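Skumier Facilities Desk
Ticket 104
Subject: Paper scraps left on square table, second floor workroom
Status: Open (reopened twice)
Category: Cleaning / Surfaces
Priority: Low

Original report, 8:40 a.m.
Light wood square table by the lockers has bits of paper on it again. Same as last month. The cleaning contract with Brolis says tables get cleared and wiped every night. I don't believe this one is getting cleared every night. Please check.

Desk, 9:15 a.m.
Forwarded to Brolis. They say the room was done at the usual time and the sheet was initialed. Closing.

Reopened, 9:30 a.m.
An initialed sheet tells me somebody had a pen. I ran my hand over the table and came up with torn corners and a strip of curled paper stuck to the top. Not sure how a wiped table holds on to a strip of paper. Please ask them what "done" covers.

Desk, 11:05 a.m.
Brolis replied that their crew clears "waste" but leaves "documents and working materials" where they are. Loose sheets count as documents. Crumpled sheets are up to the cleaner. Torn sheets aren't mentioned anywhere in the contract, I looked.

Reporter, 11:20 a.m.
So a flat sheet stays, a ball goes, and a sheet somebody has half crumpled and ripped is anybody's guess. That explains the table better than anything I've heard so far. It doesn't explain the strip being stuck down.

Desk, 1:10 p.m.
Checked the strip. Things tried:
Dry cloth. Moved the loose part, left a fuzzy patch.
Damp cloth, plain water. Fuzzy patch rolled up and came off after a minute or so.
Plastic scraper. Not needed in the end.
My guess is the table got wiped wet with the paper still on it and the paper dried down. Which would mean somebody did wipe it. They just wiped around and over things.

Reporter, 1:25 p.m.
Possible. It could also be glue, or a spilled drink. Did you check for sugar? There are usually soda bottles over by the lockers.

Desk, 1:40 p.m.
No stickiness left once it was off. I'm not going to lick the table.

Reporter, 1:45 p.m.
Fine. I'd still call it a theory.

Desk, 3:30 p.m.
Second theory, from the supply side. We switched to the Panasiuk surface spray in July. The label says it leaves "a protective film." If there's a film, paper might cling to it. Sprayed one corner of the table, laid a scrap on it, left it alone until the spray dried. Scrap lifted off with no trouble. Sprayed again and pressed a scrap down hard while it was wet. That one stuck. Then I did the same with plain water and that one stuck too. So I don't see that the spray is doing anything water doesn't do, and that goes for the cleaning as well as the sticking.

Reporter, 4:00 p.m.
I never believed in the film. Who decided we needed 3000 wipes to go with it?

Desk, 4:05 p.m.
Different ticket.

Desk, 4:20 p.m.
Proposed fix:
1. Put a bin within reach of the table. The nearest one now is out by the stairs.
2. Card on the wall: anything left on the table after 6 p.m. gets thrown out, flat or crumpled.
3. Brolis to clear first, then wipe.
Marking as resolved.

Reopened, 4:30 p.m.
Please don't mark it resolved on the strength of a card. We had a card by the sink for a year and it ended up with a coffee ring on it. I'd agree to the bin. I'd agree to clear first, then wipe, if they put it in writing. The 6 p.m. rule will last until the first time somebody loses a page they wanted.

Desk, 4:50 p.m.
Bin is on order from Mudetti, the narrow one, so it fits between the bench and the wall. Brolis has agreed in writing to the order of work. Leaving the card out for now. I also asked if the people using the table could gather up their own scraps when they finish. The answer was "sure," for whatever that's worth.

Reporter, 4:55 p.m.
I've heard "sure" before. Leave this open until the bin has been there 2 weeks. If the table still has paper on it in the morning after that, it's the crew. If it's clear, I'll say it was the bin, and I'd like the 3 hours back that went into the spray.

Desk, 5:00 p.m.
Leaving open.
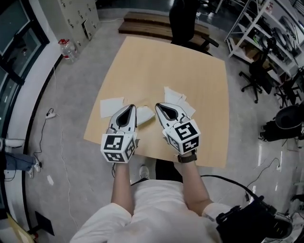 Brolis, 5:40 p.m.
We can live with clear first, then wipe, but please tell us in the same letter that flat sheets are to go too. Last spring we threw out a stack from that room and got a complaint the next morning. If the rule is everything goes, we'll take everything. If it's everything except what looks important, the crew will keep leaving it, and I won't tell them otherwise.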